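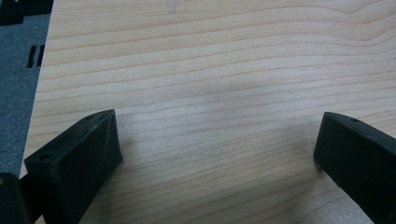 # Bretter, Maserungen und ein neuer Tisch für die Teeküche

Seit dem Umzug in die alte Druckerei Malleck haben wir uns vorgenommen, die Teeküche endlich so einzurichten, dass man dort auch gern sitzen bleibt. Der Sommer ging darüber hin, dann der Herbst, und nun, im November, liegt das Holz tatsächlich bei uns in der Werkstatt! Wer uns kennt, weiß, dass wir ungern etwas fertig kaufen, was man mit ein wenig Geduld (und einer ordentlich geschärften Hobelklinge) auch selber bauen kann. Diese Seite ist für alle gedacht, die immer wieder gefragt haben, wie weit wir denn sind.

## Zum Holz auf dem ersten Bild

Helles Nadelholz, ein breites Brett mit lang auslaufender Maserung. Oben rechts laufen die Linien zu einer weichen Welle zusammen, und in die hat sich Mesfin sofort verliebt - er wollte das Stück am liebsten gar nicht mehr aus der Hand geben.

Weiter unten wird die Zeichnung ruhiger, die Linien liegen dort fast parallel nebeneinander. Mir persönlich gefällt gerade dieser Wechsel, man bleibt mit den Augen daran hängen wie an einer Landkarte.

Nahe der oberen Kante sitzt noch ein blasser Strich, vielleicht vom Bleistift, vielleicht nur eine kleine Schramme. Man muss schon sehr genau hinschauen. Fasil möchte ihn mit feinem Papier herausnehmen, ich würde ihn ehrlich gesagt lassen, aber darüber reden wir noch einmal beim Kaffee.

## Wie es mit dem Tisch weitergeht

Die Platte soll 200 Zentimeter lang werden, damit auch an den Freitagen, wenn die Leute von Brolska aus dem Obergeschoss herunterkommen, alle einen Platz finden. Die Bretter hat uns das Sägewerk Teshome zurückgelegt, und wir durften einen ganzen Vormittag lang im Lager stöbern, umdrehen, wieder hinlegen und vergleichen. Danke noch einmal für so viel Langmut!

Verleimt wird stumpf, ohne Dübel, dafür mit reichlich Zwingen. Danach bleibt die Platte über 14 Tage liegen, bevor wir sie schleifen und zum ersten Mal ölen. Beim Öl sind wir uns noch nicht ganz einig: Mesfin möchte ein weiß pigmentiertes, damit der helle, sahnige Ton nicht so schnell ins Gelbliche geht, Fasil schwört auf reines Leinöl und nimmt das Nachdunkeln gern in Kauf. Zwei Probestücke werden wohl entscheiden müssen.

Für das Gestell nehmen wir die Böcke, die schon in der alten Küche standen. Sie bekommen neue Querstreben und werden 20 Millimeter niedriger, denn an der bisherigen Höhe haben sich die Kleineren unter uns lange genug die Ellenbogen hochgezogen.

Wer Lust hat, beim Schleifen mitzumachen, kommt einfach in der Werkstatt vorbei. Staubmasken liegen bereit, Tee gibt es auch, und wenn jemand noch eine gut erhaltene Bank übrig hat (gern aus hellem Holz, gern ein bisschen verschrammt), dann meldet euch bitte bei Fasil Tefera.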